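Category: Apps & Privacy / Messaging
4 min read

Sinivgate Messenger for Small Teams

Sinivgate is a private messaging app for groups of up to 200 people. It is made by Stefanou, a software company with its office in Lavdale, and it works on phones, tablets and desktop computers. Every message is encrypted on your device before it leaves, and only the devices of the people in the conversation can open it. Stefanou keeps no readable copy on the server.

With version 8 the encryption is on for all conversations, also for group ones. In the older versions you had to choose it each time from the menu, and many users forgot. If you update from version 7, your old chats stay in the list, but they are marked with a gray lock until all members have updated too. After this the lock becomes green and new messages are protected.

What is included

Text, voice notes, photos and files up to 200 MB. Voice calls between two people. Group calls are in testing and are not yet offered on the desktop version. Messages that delete themselves after a time you choose, from 30 seconds to one week. A safety code for each contact, which you can compare in person or read aloud by phone.

You can link up to four devices to one account. The first one must be a phone. When a new device is linked, your contacts receive a short notice in the chat — this cannot be turned off, and we think it is better so.

Backups

Backups are off when you install the app. If you turn them on, you will be asked to write down a recovery phrase of twelve words. Please keep it on paper. Our support desk is not able to restore a backup without the phrase, even when you can prove that the account is yours.

Price and plans

The personal plan is free. The team plan is paid per member each month and adds an admin page, shared contact lists and longer file storage. The first team to use it, a housing association in Pliltunville, moved 847 members in December, divided in several groups, and their remarks helped us to improve the invitation screen.

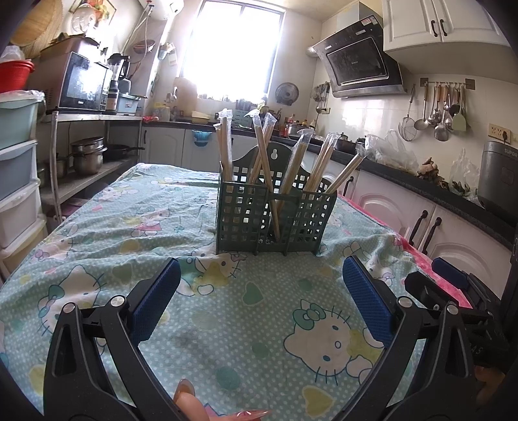 Rakiya Isah
Product Editor, Messaging

Requirements and known problems

The app needs a phone system not older than five years. On some older tablets the notifications arrive late when battery saving is on; to solve this, add Sinivgate to the list of allowed apps in the battery settings. Search inside encrypted chats works only on the device, so on a newly linked computer it finds nothing from before the linking. Lewis Pringle from the desktop team is preparing a way to transfer the search history, but we have no date for it.

Stickers sent from version 7 may show as an empty square. The message itself is not lost, and it will show correctly when the sender updates.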